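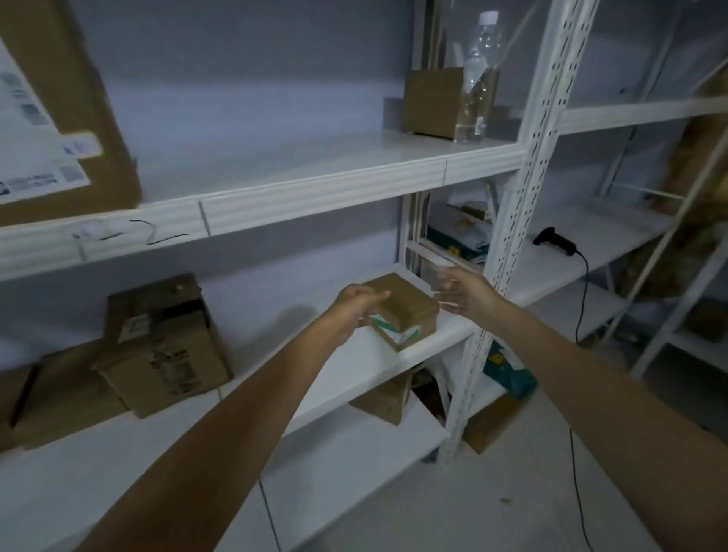 Home Guides Checklists Contact

Filed under: Stockrooms and storage

Shelving inspection checklist, with comments from the Skorkcombe visit

Inspected by Carmela Bermúdez, September 30, 2019. Rear stockroom, ground floor, 17 bays.

1. Uprights straight and undamaged.
Pass. Scuffing on bay 4 at trolley height, no dent. Look again next time.

2. Feet level, base plates in place.
Fail. One plate missing by the fire door. The bay rocks slightly when pushed. Unload it before fitting the new plate.

3. Units fixed to the wall where taller than they are deep by the maker's ratio.
Pass, apart from the two bays moved in September. Brackets are on order from Dirasine.

4. Shelf clips fully home on all corners.
Pass after correction. Three clips were half seated and were tapped in during the visit.

5. Load notices fitted and readable.
Fail. The notices show the old limits. Shelves were changed and the signs were not.

6. Heavy items between knee and shoulder height.
Partly met. Paper stock is right. Cleaning fluid in five-litre bottles is still on the top level and should come down.

7. Nothing sticking out into the aisle.
Pass.

8. Step stool present, feet sound.
Stool present, one rubber foot worn smooth. Take out of use.

9. Clear gap below sprinkler heads and lights.
Pass - though the end bay is close, and another layer of cartons would put it over.

10. Staff know who to tell about damage.
Two of the people asked did not. Add to the induction sheet.

Items 2 and 8 to be closed before the next delivery. The rest can wait for the Paltness visit.

Comments (3)

Ashok Mittal
Item 3 could do with the actual ratio. We have three makes of racking and they all differ.

Carmela Bermúdez
Fair point. Use the figure on the plate for each make, and treat units with no plate as needing a fixing.

Ásgeirsdóttir stores
Do you check clips with the shelf loaded or empty? Ours look fine until the weight comes off.

Back to checklists Print Next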